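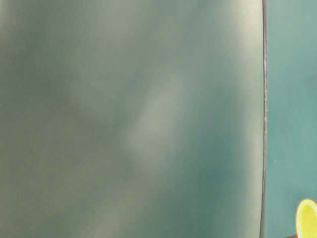
Last edited 21st January by gorazd_i

Sage paint for an old table top

gorazd_i:
Hello all. I want to repaint a table top in a gray-green like the one in my picture. I like very much that the color is uneven, a bit blue in one place and more olive in another. The shop in Irkstead mixed me a small can for 12 dollars, but on my test board it looks flat. Do I need two colors?

ivanov46:
One color is enough. Your picture has a pale streak across the middle, I would say this is light and not paint. Move your board near a window and look again.

Tondadeo:
I disagree. I did mine with two greens, the second one thinned and wiped with a cloth after 15 minutes. One coat of plain sage always looks like a school wall to me.

ivanov46:
Wiping leaves marks - I had to sand mine back with 300 grit.

gorazd_i:
Thank you both. I will try the cloth on the back side of the board first, and I will write again in April when the table is finished.
Gorazd Ionescu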